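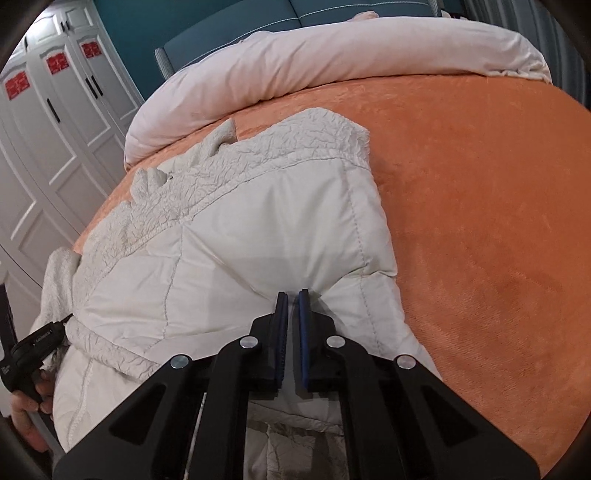
Bedding at Kurnolach House: what goes on, what comes off and where it all goes

Newsletter > House and Home > August

The bedding change comes round again at the end of August, and we have had enough queries since the last one to make a proper item of it. Most of this will be familiar to anyone who has done a turn on the upstairs rooms. The parts about the quilts and the orange blankets are new, so please read those even if you skip the rest.

Stripping the bed

Start with the comforter. Fold it in half towards the foot, then in half again across the bed, and leave it lying on top of the blanket until you have somewhere clean to put it. Please don't drop it on the landing floor. The white quilted ones mark easily and two of them came back from the spring wash with a grey line along the fold that has never shifted.

The quilts with the crinkled border are meant to look like that. Zoriana Demchenko spent most of an evening trying to iron one flat before Ottilie Imhof stopped her. Leave the border alone, shake it out and lay it straight along the edge of the bed.

Towels left on the bed go in the towel bag and not in with the sheets. The looped ones catch on the stitching of the quilts if they go round together, and the threads pull.

Plush blankets

We now have 6 of the orange blankets from Drurkholm and they have been a success, particularly in the rooms on the north side. They stay on the beds all year. They are wide enough to go over the edge of the mattress, so tuck them in at the foot only and let the sides wrap round.

Wash them at 30, on their own, with no softener. Softener flattens the pile and makes it feel greasy. If you see a patch that looks darker than the rest, run your hand over it before you decide it is a stain. Usually the pile has been brushed the other way and it will come back with a stroke or two. Nabil Karam put three through the machine in June that were perfectly clean.

They dry quickly on the line. They should not go in the tumble dryer on anything above the low setting.

Pillows

The long pillows run nearly the full width of the bed and need the long cases, which are on the second shelf of the linen cupboard, folded in thirds. Two ordinary cases will not do the job, and pinning them together has been tried. Plump the pillow from both ends and set it against the headboard with the open end of the case facing away from the door.

Several of the fillings have gone lumpy. If you come across one, tie a bit of wool round the corner of the case and leave it on the chair. Léonie Le Goff is making a list for the next order.

Headboards

The padded headboards want a going over with the soft brush on the vacuum cleaner, mostly along the top where the dust sits in the stitching. No sprays, please, and no wet cloths. On the teal ones water leaves a ring. A barely damp cloth followed straight away by a dry one is as far as anyone should go.

Making up

The order is mattress cover, bottom sheet, orange blanket, pillow, comforter. Guests who want a top sheet can ask for one and they are kept in the blue box under the stairs. In warm weather leave the comforter folded across the bed — most people push it off in the night anyway, and it saves it being trodden on. From October it goes on opened out.

Laundry

The Irley van collects at 7.30 in the morning, so bags need to be in the back porch the night before. Each bag holds roughly 80 litres and should be tied, labelled with the room name and not filled past the seam. The driver will leave an overfull one behind.

Quilts do not go to Irley. Chia-hao Leung takes them to the large machines in town, and the cost last time was £286 for the whole house, which was less than we had put by. The remainder has gone towards new mattress covers for the attic rooms.

Spare comforters are in the chest on the top landing. The lid is heavy and the stay has gone on the left, so hold it with one hand. A new stay is on order from Kong.

Filed under: Rooms and linen, Notices

3 comments | 6 shares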